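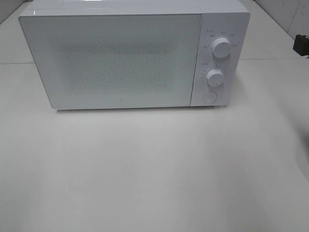 R. Cuevas

3.2 Holster samples

We tested 78 leather belt holsters from Zendow and Tokden. Each was fitted with the same training pistol and drawn 236 times on a bench jig. Retention force was read at the first and last draw.

Figure 1. Open microwave oven with a toy hamburger on a pink plate.

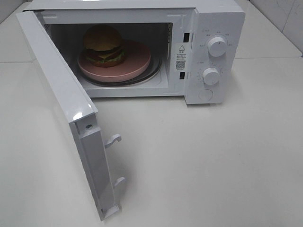
3.3 Wear at the mouth

Stitching held on all but five samples. Loss of retention was greatest in the unlined Tokden models — up to a third of the starting force —

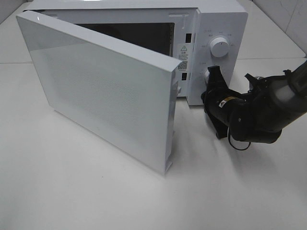 and smallest in those with a sewn reinforcing band. Belt loops showed little change. 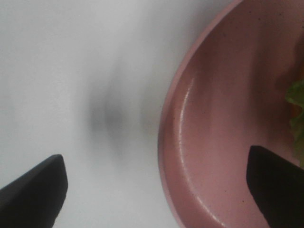

Thumb-break straps were scored separately.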